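Workshop notebook – peer supervision group, Nallitz rooms
2019-11-27

Afternoon session, notes written up the same evening so I don't lose the thread. Please add anything I have got wrong in the margin copy, not in this one. 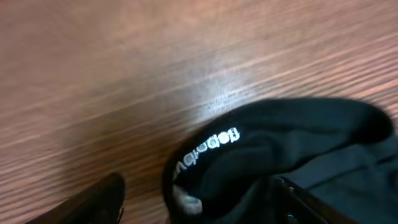 We started with the endings question left over from last time. Three of us have clients finishing before January and we had each been handling it differently. I have been naming the last session four weeks ahead. Þröstur prefers to raise it in the very first meeting and then mention it lightly every few weeks, so the date is never news. I said I find that hard with anxious clients, who can spend the whole piece of work bracing for the end. He thinks they are bracing anyway. I am going to try his way with the next new client and write down what happens.

Then the main part, which was the opening ten minutes of a first session. We did it in pairs, with one person observing. Each pair ran it twice. First time the counsellor covers the contract straight away (confidentiality and its limits, fees, cancellations, how to get in touch between sessions). Second time the counsellor asks one open question first and brings the contract in later.

What I noticed, playing the client:

With the contract first I settled faster than I expected to. I had come in with a made-up problem about a brother and did not much want to start on it, and it helped to have something dull to listen to. But by the end of the fee part I had stopped listening, and I could not have told you afterwards what the cancellation notice was.

With the open question first I talked too soon and said more than the "client" would have meant to. Then the limits of confidentiality came after I had already disclosed something. That felt wrong, even in a role play. Our observer had written "shoulders up" at the same point.

So the order matters, and for me confidentiality has to come before any real question. The rest can wait until near the end. Þröstur suggested a split: limits of confidentiality at the start, in no more than a couple of sentences, then the open question, then fees and cancellations in the last five minutes with the sheet in the client's hand. We ran that version once and it was better than either. It still needs a decent sentence to get from the story back to the paperwork. Mine was "I'm going to stop us there for the practical bits", which came out abrupt. Somebody had "Before we finish I'd like to go over how this works", and I have borrowed that.

Silence exercise after the break. Two minutes, in pairs, counsellor says nothing, client may speak or not. I always overestimate how long I have sat. I would have sworn the time was up when it was not much past half. The person opposite me said the quiet was fine until I nodded, and then it felt as if I was waiting for something. I did not know I nodded. Worth watching for on the next recorded session, if the client has consented to recording.

Discussion about note-taking in the room. Opinion split and stayed split. I don't write during sessions and I don't plan to start. The argument for it is that clients who have been through a lot of services are used to it and can find its absence odd. I can see that, but I lose the face when I look down.

Referral form. The draft for Wutdale is now on version 13, and I think we should stop there. Changes agreed today:

Take out "presenting problem" and put "what brings you here". The GP can fill it in just as well.
Move the medication box to the second page.
Leave a line for preferred name directly under the full name.
Drop the tick boxes for "mild / moderate / severe". We all said we ignore them.

Still not agreed: whether to ask about previous counselling on the form or leave it for the first meeting. I am for leaving it. People write "yes, did not help" and then we both walk in with that between us. Þröstur would like to know beforehand. Carry over.

Case discussion. Kept very brief here on purpose, no details in this book. One member is working with a bereaved client who comes late every week and apologises for most of what is left. The group's first ideas were all about boundaries. After some talk we came round to asking what the lateness shortens, and whether the client could be asked that plainly. She will take it to her own supervisor before doing anything. I had a similar client a few years back and went at it as a timekeeping matter, which I regret.

Reading. The Kjærgaard handout on working with shame went round again. Page 2 is the useful one. The grid on the back I still don't follow, and I was not the only one. Can whoever has the longer version bring it, or tell me it is no clearer.

Room matters. Sevia have the big room on our usual afternoon for most of January, so we will be in the small one at the end of the corridor. It has only one door and the sound carries to the landing. Fine for exercises, not for case discussion. I have asked about the upstairs room and am waiting to hear. The white noise machine from the front office might do if we get stuck – check it still works.

For me before next time:

Rewrite my confidentiality wording so it takes under a minute aloud. Time it.
Type up the referral form changes and send to Wutdale.
Ask for someone to observe the nodding.
Find the old consent form for recordings, the current one doesn't say how long we keep them.

Þröstur is leading the next one. He wants to do working with interpreters and has asked everyone to bring one moment that went badly. I have one from the spring, to do with talking to the interpreter when I should have been looking at the client.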